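3. The student project

3.1 Setting

The work took place in an after-hours robotics club at Trilisstead, a secondary college with a well-used technology room and one very patient network switch. Eight students took part, aged fifteen to seventeen, and met twice a week from October until the end of the spring term. Two of the authors (Huanca and Marikar) ran the sessions; a third (Gazi) looked after the software. None of the students had trained a model of any kind before. Most had built a line follower in an earlier year, and two had taken part in a regional competition with a wheeled robot they had named Cassim, a name that stuck to every later machine in the club whether it had wheels or not.

We wanted the students to own the whole path from a mechanical part in the hand to a policy running on an arm. That is a lot to ask of a club that meets for ninety minutes at a time, and we were delighted by how far they got. They argued about pad angles in the corridor! They rewrote our task list in the second week, and their version was better than ours.

3.2 The hand-held gripper

Demonstrations were recorded with a hand-held gripper that carries its own camera. The student holds the tool, does the task with it, and the camera records the two fingers and whatever lies between and beyond them. The same finger design is then fitted to the club's small arm, so the view during recording and the view during a run are close to each other. We chose this route over driving the arm with a joystick, which we had tried the year before. Joystick sessions were slow, only one person could work at a time, and the shyer students tended to hang back. With a hand-held tool, a new member could record a usable demonstration within five minutes of picking it up.

The students redrew the fingers several times during the autumn. Early versions had a narrow pad with a smooth face, and cloth slid out of it at the slightest tug. The group working under Marikar moved to a broad rectangular block, set at an angle so that the inner faces look towards each other, and gave the upper edge a slope so that it would hide less of the object from the camera. The change to the upper edge came from a sixteen-year-old who had been going through recordings at home and noticed that the interesting part of each grasp was always behind the finger. We had missed this completely.

Figure 1 gives the camera's view with the fingers open.
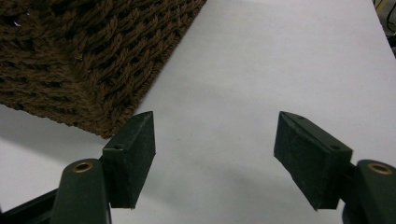

Figure 1. View from the gripper camera. The two pads are apart with the white tabletop between them; a brown woven item lies behind the left finger.

3.3 Tasks and recording

Tasks were drawn from a shared list which the students kept on the wall and changed as they liked. The three that lasted the whole year were moving a soft object from one half of the table to the other, turning an object to line up with a strip of tape, and lifting the edge of a flexible item without dragging the rest of it along. The last was by far the most popular, and by far the hardest. Rough and open textures were a special interest, as the students had a theory that a gap between strands would give the finger somewhere to go. The theory was half right: gaps helped when the finger came in along them and got in the way when it came in across them.

Each session began with a short check of the tool. One student opened and closed the fingers while a second watched the live picture and called out if either pad moved out of view. They then agreed on a start position, recorded in pairs, and swapped roles after every ten takes. The person who was not holding the gripper kept the log, using a plain form in Edus, the college's homework system. It was never meant for this sort of thing, but the students already had it open all day and needed no training to use it.

By the end of the year the club had 342 demonstrations that passed its own review. The review was strict. A take was thrown out if the tool was knocked, if a hand strayed into the space between the fingers, or if the student doing the task stopped partway to think. We did wonder whether the last rule was too harsh – pauses are a natural part of careful work – but the students had trained one early policy with the pauses left in, and watched the arm hover over the table, apparently lost in thought, until somebody pressed stop. They voted for the rule that same evening.

3.4 Training and running

Training was done overnight on a single desktop machine using Surkon, a small package written by Gazi for this course. It hides most of the settings and shows five of them, and the students were asked to write down what they expected before changing any one. Their written guesses turned out to be some of the best material we collected. At first they were short ("it will be better"). By February they ran to half a page, with sketches, and quite often with a second guess in case the first was wrong.

For the final runs, each of the two main policies was given 40 attempts on the arm, with the start position drawn from a shuffled pack of cards. The students marked the attempts themselves, in pairs, and a take on which the pair disagreed was played back to the full group. These playbacks were loud and very good fun, and they led to a clearer definition of "lifted" than the one we had supplied: the edge must be clear of the table, and must stay clear while the arm holds still.

3.5 What we asked the students

Huanca interviewed all eight students at the start and at the end of the project, using the same questions both times. The interviews were held in the technology room with the equipment to hand, so that students could pick up a finger or open a recording while they talked. Nearly all of them did so in the second round. Answers were written up the same day and read back to each student, who could change or remove anything before we began the coding described in Section 4.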